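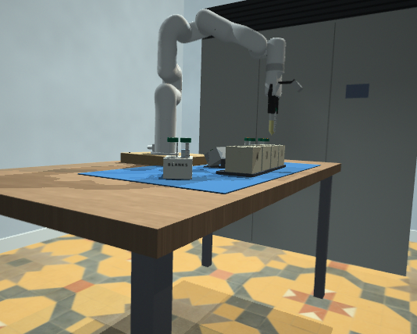
Saltine is a puzzle game for Windows and Linux in which you run the night shift at a small salt works outside the town of Cetstead. It is sold as a download with no DRM. Each job takes place on a single work surface, usually a wooden table with a thick top and a brown grain, and you can turn the view freely with the right mouse button. There are 104 jobs in the main game. Most take between five and ten minutes, and any job can be skipped and returned to later.

The price is £7.49. Buyers of the original 2D version get the new one at no extra cost and will find it already in their library.

What you get
Full game, 104 jobs
Level editor
Soundtrack by Thoa Đào (MP3 and FLAC)
Manual, PDF

System requirements
Windows 10 or later, 64-bit
4 GB memory
1221 MB free disk space
Mouse required, controller not supported

Current version: build 1142, released September 7, 2024. Fixes a crash when loading saves made before the July update. Old saves are converted the first time you open them.

Design and code by Sơn Cù. Published by Trolthorpe. Refunds are available within 14 days of purchase.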